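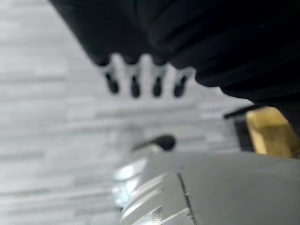 Up close, where most of our troubles began.

The Slipper Fault: A Gallery
Posted Feb 1, 2018

Plurkitz is our humanoid at the Bristton lab, and its job is to tidy a shoe rack. In September it developed a habit of stopping dead partway through a reach and reporting error 1387, "grip complete," with its hand full of air. We have since become experts on slippers, which was not in anyone's career plan.

White slippers up top, pinker ones underneath. The hand is open near the lower tier, the fault's favorite neighborhood.
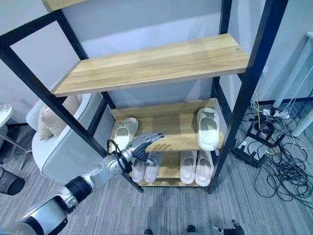 Over at Tukerville they think we blamed the fingers too early, and that a wrist cable pulling tight at full stretch would give the same false grip signal. They were right, and have mentioned it since.

We rerouted the cable with more slack and went back to the rack. The false grips stopped. The arm then began drifting at the shoulder, because one fault hates to leave a vacancy.

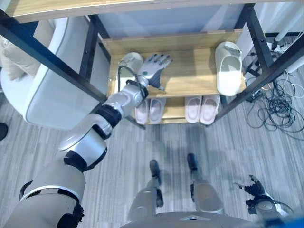 After the reroute
Fourteen runs on the new routing, two emergency stops, both ours. The second was a nervous thumb.

A slipper in the grip, on its side, sole to the left. We'll take it — style points come later.
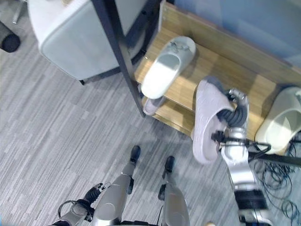
Is it safe to stand next to the arm when it freezes?
Treat a frozen arm as one that is about to move. Hit the stop, wait for the drives to power down, and only then reach in. The Greenwood crew has the same rule taped to their door.

The shoulder drift is still open.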